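Progress report to Videll, second period
6 August 2023

**Work done in July**

In this period we worked on small parts, as agreed in the plan. The question from Indmont, our shop-floor partner, is simple: can a machine clear a bench after assembly and put the screws, bolts and washers back in the right trays? We collected 300 demonstrations by hand with the gripper tools. From these, 100 were kept for testing and were not used in training.

The tidying of kitchen drawers, which is the household part of the project, was continued at Kaltlow with less time than planned.

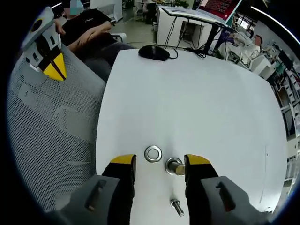

*Small parts task: a washer, a bolt and a smaller screw on the white table, between the open fingers.*

**Results until now**

Bolts are picked well when they lie alone. Flat washers remain the most difficult part, as the fingers often push them away and do not lift them. Our answer today is therefore "partly": the machine can help a worker, but it can not yet be left alone with the bench.

**Costs**

We spent 3,380 euros, mostly on finger pads and on the repair of one tool. The order from Shirazi has arrived complete.

**Next period**

- another 100 demonstrations, with washers only
- a thinner finger tip, to be tried first on the bench
- return to the kitchen drawers at Kaltlow

We ask Videll to confirm if the household part can be moved by one month.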